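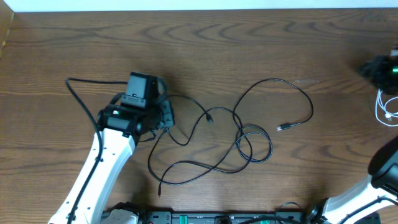

A long black USB cable on a dark wooden tabletop.

I love untangling cables! Give me a knotted one, a clear table and a cup of tea and I'm happy until supper. My friend Colleen Bélanger throws hers into a drawer in December and buys new ones in spring, and I think she's missing one of the great small pleasures of home life.

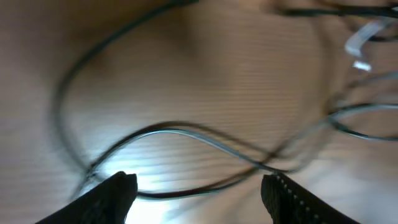
You start with the loosest loop, never the tightest, and you let the thing spread out as wide as it likes. No tugging! Then a plug slips through, a whole coil falls open, and it's wonderful. I did 4 last weekend and wanted more.

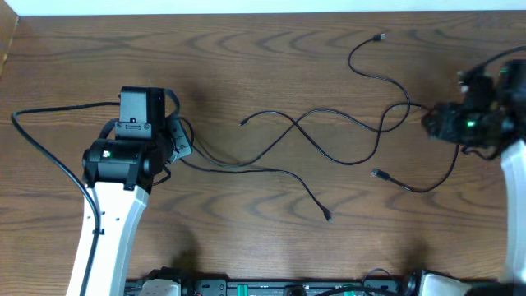
The tabletop, with its wavy grain.

So please, Durkby, keep your old leads. Clear the table tonight and have a go.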